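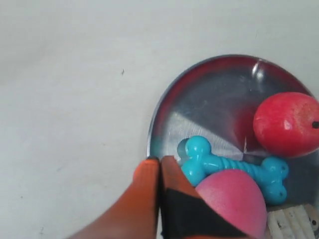
About Us

Kemance is a small independent research and teaching center. We study religious movements that expect the world to change suddenly and soon, and we help people whose work brings them into contact with those movements. Our students include chaplains, prison staff, social workers, reporters, school counselors and parents.

We are not part of a university, a church or a government department. We do not collect intelligence on individuals and we do not pass names to the police, except where the law requires us to report a risk to a child or a threat to life. People who are thinking about enrolling ask about this more than anything else, so we put it near the top.

How we started

Kemance grew out of an evening reading group run by Bořivoj Kolář, a former prison chaplain. The group met to read the writings of end-times movements in full, start to finish, at a time when most of what was available in English came as short quotations in news stories. The first text took the group most of a winter. By the end of it several members were being asked to give talks at work, and the talks became a course.

The course is still the center of what we do. It has been rewritten several times and the reading list has grown, but it begins the same way, with one long primary text and no commentary. Students often find the first two weeks slow. We have kept them in.

What we teach

The main course is called Reading the Last Days. It runs for 23 weeks, beginning in February, with one evening class a week. It covers Jewish, Christian and Muslim writing about the end of the world, and then moves to newer movements that borrow from all three or from none of them. About a third of the course is history. Students read about groups that set a date and saw it pass, and about what their members did afterward — some left, some stayed, and some became more certain than before.

We cap each class at 30 students. There are no entry requirements beyond being able to read long texts in English. Translations are provided for everything else, and where two translations disagree on an important word we hand out both.

We also run three shorter courses:

Clendia is a two-day workshop for prison and probation staff. It deals with religious literature found in cells, conversion in custody, and how to tell a new believer from someone being drawn into a violent group. It is taught at the workplace, not at our building.

Etis is an online course for reporters and editors. It covers sourcing, the use of propaganda material in print, and common mistakes in describing what a group believes. Participants bring a piece of their own work and revise it during the course.

The family evenings are free and have no set program. They are for people with a son, daughter, brother, sister or spouse who has joined a closed group. A member of the teaching staff is present, and what is said there stays there.

The Rashidi Room

Our library is called the Rashidi Room, after the family whose gift of books and pamphlets got it going. It holds 573 titles, mostly primary sources: tracts, sermons, newsletters, magazines and a few handwritten prophecies that were never printed. The room is open to current and former students, and to outside researchers by appointment.

Material produced by violent organizations is kept separately and can be read only on site. Photocopying and photographing it are not allowed. We know this is inconvenient. Readers who need a passage for published work can ask the librarian for a typed extract with a full reference.

Our approach

We take belief seriously as a cause of what people do. We also think it is seldom the only cause. A man who joins an armed group may quote scripture well or badly, and he may also be in debt, in love, or looking for his cousin. Our teachers disagree among themselves about how much weight to give to each, and students hear both sides. One of our teachers holds that doctrine explains most of what such groups do. Another thinks it explains very little until you know who is recruiting and where the money comes from. They teach week nine together.

We do not rule on who is or is not a true member of a religion. Students of any faith are welcome and so are students with none. In class we use the names movements give themselves when we quote them, and plain descriptions at other times.

How we are paid for

Most of our income comes from course fees. The rest comes from Clendia bookings and from private gifts. We publish the name of any donor who gives more than the cost of one full course place, and we do not accept money from political parties or from foreign governments. A limited number of reduced-fee places is available each year. Applications for these are read without names attached.

Visiting and contact

The office is open on weekday afternoons while courses are running. The Rashidi Room keeps the same hours and also opens on class evenings until the class ends. If you want to use the restricted material, please write first and tell us what you are working on.

Applications for the next session of Reading the Last Days close on 30th December. Late applications go on a waiting list, and places that come free are offered in the order the applications arrived.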